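I have been clearing out the art drawer for three evenings now and I'm only just getting to the erasers. If you've never had an art drawer, picture the bottom drawer of a dresser that sticks, stuffed with everything anybody in the house has ever drawn, glued or traced with since the kids were small. I pulled the whole thing out and carried it to the table (my back has opinions) and tipped it over.

Pencils first, because pencils are easy. You scribble with each one on the back of an envelope, and if it breaks twice in the sharpener, out it goes. I kept 22 graphite ones and a fat handful of colored ones, all tip up in an old jam jar, and I felt very smug about that for an evening. The markers were a massacre. I'm not going to talk about the glitter.

Then the erasers! I had no idea I cared so much about erasers until Clodagh Coughlan came by for tea, picked up a gray kneaded one that had gone hard as a pebble, and dropped it straight in the trash bag without asking. I fished it back out. She was right, it was dead, but I'd had that eraser through a whole winter of evening drawing classes with Uldis Adomaitis, who made us do the same three pears for weeks and weeks. I can still draw a pear. I can't draw anything else, but if you ever need a pear, call me.

So I set up a little test at the table, which is really just me putting off the paint tubes. Each eraser got a strip of penciled scribble, a soft pencil and a hard one side by side, and I rubbed five times and looked at the mess. Some of the old ones just smear. They push the gray around like a wet mop, and a couple had that shiny skin on them that skids over the paper and leaves a streak of its own.

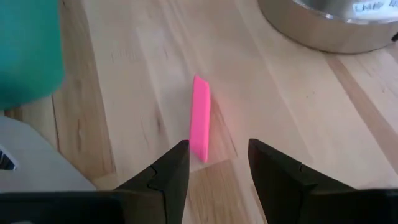

Can you save an eraser that has started to smear?

Most of the time, if it's only the outside that has gone bad. Rub it on a scrap of clean rough paper, or very lightly on fine sandpaper, until the shiny layer comes off and you get to fresh stuff underneath. If it's cracked all the way through or it crumbles in your fingers, let it go.

I rescued more than I expected that way. The sandpaper was a leftover from when Yiran Xie and I did the shelves in the hall, and it worked so well that I got carried away and sanded one down to a nub – sorry, little guy. Go gently, is what I'm saying, and do it over a tray. The crumbs get everywhere, and they roll, and then you find them in your socks.

As for keeping them, I've stopped tossing them in loose. They were sitting up against a plastic ruler and one of them had sort of melted onto it, and I had to peel the two apart with a butter knife. Now they're wrapped in a bit of plain paper and live in a mint tin, away from anything plastic and away from the radiator side of the drawer.

Paint tubes tomorrow, if I can get the caps off. Jade Dawber told me to run them under hot water and use a nutcracker, and I do own a nutcracker, though it may well be at the bottom of a different drawer.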